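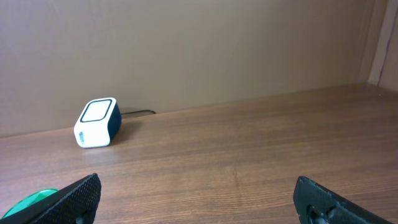 Gripper at the table, small white device with its cable near the wall.

Minutes of the safety and faults meeting
Rineo, cell group
1 January 2024
Present: cell group, maintenance, safety office, one guest from Momason (by phone)

1. Minutes of the last meeting
Accepted with one correction. The spare fingers were ordered from Ikonen and not from Prostenov.

2. Gripper did not open after stop
The cell group reported the fault. In cycle 3487 of the long test the stop button was pressed, and the arm stopped as it should. The gripper stayed closed on the part. After the reset the arm was ready again, but the gripper did not answer the open command. The operator then put a hand between the fingers to free the part, while the arm was still under power. Nobody was hurt.

The log shows 145 messages of the same error before the stop. These messages went only to the log file and did not come to the operator screen. Maintenance said the same error was seen already in May, at that time it went away after a restart and no report was written. The meeting agreed that a report should have been written.

Momason asked if the finger pads could be the reason. Maintenance has checked the pads and found no damage. The more probable reason is the gripper controller, which keeps the old command after a reset. This is not yet proved.

Decided:
- The cell does not run without a second person until the fault is explained.
- Power to the arm must be off before any hand goes between the fingers. This was the rule before also, but it was written only in the long manual. It will be put on a sign at the cell.
- The gripper error must show on the operator screen. Cell group.
- Maintenance will repeat the stop test with the new controller software, 168 cycles, first without a part and then with a part.

3. Loose cables on work tables
The safety office would like that cables are fixed when the arm is working near them. The cell group answered that small devices are moved often and fixed cables make this slow. After some discussion it was agreed to use clips that can be opened by hand. Clips to be bought by the cell group.

4. Other matters
The first aid box in the cell area is missing its list of contents. Safety office will print a new one.
The question of the night shift was moved to the next meeting, as the numbers from Prostenov did not arrive.

Next meeting: when the stop test is finished. Maintenance will send the invitation.

0 comments
3 shares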